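Durrani School of Film and Media
Moving Image and Installation, Unit 4
Handout: Artists' video and the question of duration
Updated 2025-06-05

Read this before the seminar. It covers the difference between work made for a cinema seat and work made for a gallery room, and it sets out what is expected for the second assignment.

1. The seat and the room

A film shown in a cinema has a start time. The audience arrives, sits down, and in most cases stays until the end. An editor can rely on this. A detail placed in the second minute can be picked up again in the fortieth.

A video shown in a gallery usually runs on a loop. Visitors walk in at any point and leave at any point. The artist has no control over the first thing they see. Some artists respond by making every section work as a possible opening. Others post a start time at the door and treat the room as a small cinema.

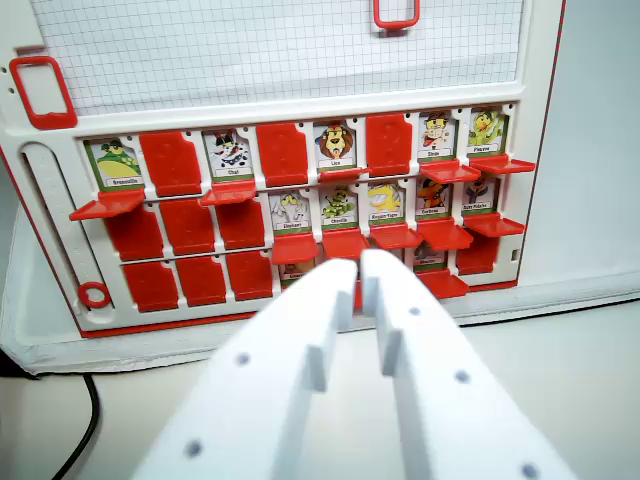 How long does a visitor stay with a looped video?
It depends on seating, sound and whether the running time is printed on the wall label. A bench and a stated length both tend to keep people in the room. Work with no label and no place to sit is often passed through in less than a minute.

2. Case study: Jellivthorpe

Jellivthorpe is a single-channel video, 257 seconds long, shot from a parked van at the edge of a reservoir. It has been installed two ways, and the two versions should be treated as separate works when you write about them.

At the Doltness screening in January it was projected once, at the end of a program of shorts. There was one channel of sound, from the front. Viewers had already been sitting in the dark for most of an hour, and the long static opening shot came across as a rest.

At Nitton it ran on a loop on a monitor placed on the floor, with headphones. The same opening shot became hard to find. A visitor who came in during the voiceover had no reason to think there was a quiet section at all. The black gap between repeats was cut down to 8 seconds -- too short, in the view of several people who wrote about it.

Look at the sound in particular. In the projected version the voice arrives in a room that everyone shares. On headphones it is private, and the language of the voiceover (it switches twice) becomes more noticeable.
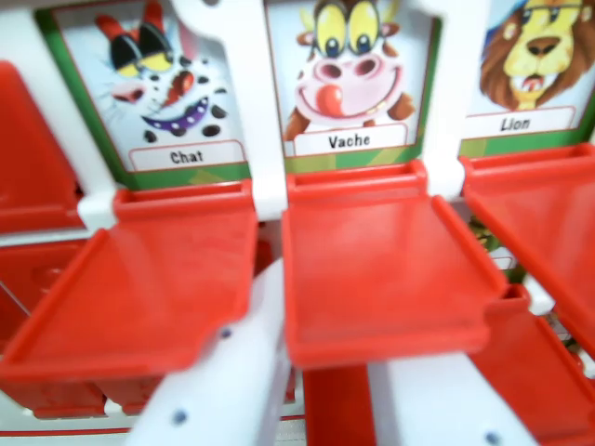 One student in the last group objected that the floor monitor was simply a budget decision and that we were reading too much into it. That is a fair point and should be argued out in the seminar. A decision made for money still changes what the viewer gets.

3. Terms to know

Single-channel: one image source, one screen or projection.
Multi-channel: two or more image sources meant to be seen together.
Loop point: the place where the end of the file meets the beginning. It can be hidden or marked.
Sound bleed: audio from one work heard inside another. Plan for it before installation day.
Dwell time: how long a visitor remains with a work.

4. Assignment two

Make a video no longer than 10 minutes and prepare it for both a screening and a loop. You may change the edit between versions, but keep a list of the changes. Hand in both files, a floor plan for the loop version, and a statement of 300 words. The statement should deal with the loop point and the sound. Leave out your biography.

Subtitles count as part of the image. If you use them, check that they can be read from the back of the screening room.
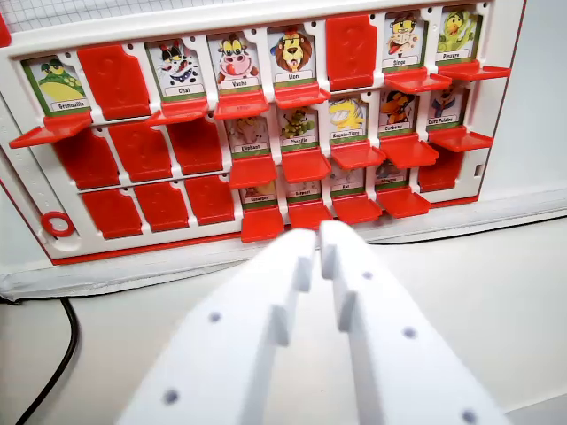 Last year's feedback forms asked whether the two versions could be shot separately, from scratch. They can't. The exercise depends on the same footage going into both, so plan your shooting with two edits in mind -- longer takes than you think you need, and clean room tone at every location.

Bring headphones to the seminar.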